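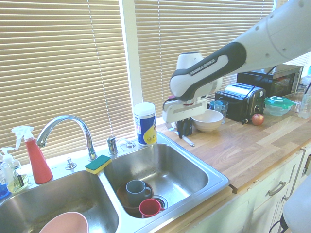

Figure 3.1 An arm with a two-finger gripper over a worktop beside a double sink.

Chapter 3
Shared Workspaces in the Home

3.1 Scope

Most rules for robot cells assume a fence, a trained operator and a fixed task. A kitchen offers none of these. This chapter sets out how the risk assessment of Chapter 2 is applied where the workspace is also a living space.

Three terms are used throughout. The reach envelope is every point the arm and its tool can touch. The task zone is the part of that envelope needed for the job. The keep-out zone is the part closed to the arm by software limits. Crockery, glass and mains appliances inside the envelope are to be listed before any limit is set.

Section 3.2 deals with contact force, and Section 3.3 with water. The worked case in Section 3.4 follows Bramwell and Inskip's Hebden trials.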